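Progress report to Goodall, January
Prepared by Naima Lamrani, Nelwood site

The draft handling rules for the Sarach cell are complete and went to Fulgencio Zamudio for review on Jan 3, 2024. Two of the five sections changed after comments from operators. 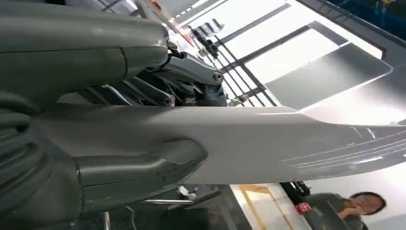
Section 2 covers wear on contact parts. Inspection is now set at every 30 hours of running time. Fine lengthwise scuffs like those near the end of the gripper finger are logged but do not stop work – a crack does.

Section 4 sets rules for floor cabling. It was the slowest to agree.

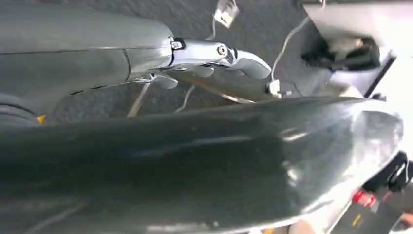

Photo: Syafiqah Ginting

Cables and connectors lying on the carpet come under the new rule: route or remove them before the arm is powered. Operator training is still open. Yuzuki Sasaki has the draft slides.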